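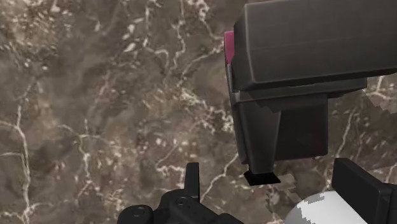

Wrist view, simulated appliance task. Dark gray machine upper right, both fingers at the bottom.

Ristum Forums > Manipulation > Data collection

veinmap
Posted January 20, 2022
We have 700 simulated demos of this task on the marble counter. The policy trained on them stalls near the nozzle. I suspect the counter texture: high contrast veins, and blocky seams in the stone right beside the nozzle. Proposal is to drop the marble and re-render everything on plain gray. Objections?

torque_limit
Yes. Replaying the actions under a new texture is cheap, but plain gray gives you a policy that only knows plain gray. Randomize the counter per episode and keep marble in the pool.

veinmap
Randomizing costs render time. Each pass over the full set ties up the Draronton node for 39 hours.

torque_limit
Same cost as the gray pass. You are rendering every episode once either way.

hexkey
I would look at the demos before touching textures. I went through 129 of them in November and the operators pause at very different heights under the nozzle. Average over that and you get a stall.

veinmap
The pauses were filtered. The Nasr script cuts any segment with no motion.

hexkey
It cuts zero motion. Slow drift passes the threshold – check the joint velocities, not the gripper state.

p_lindqvist_lab
Also note how low the white object sits in that view. Its lower part is out of sight and the right finger is next to it. If the wrist camera is your only input, add the side camera first.

veinmap
Side camera is in the Workwood config but disabled. I will train 3 seeds with it on, textures unchanged, then rerun the filter on velocity.

torque_limit
One change per run, please. Otherwise the comparison is useless.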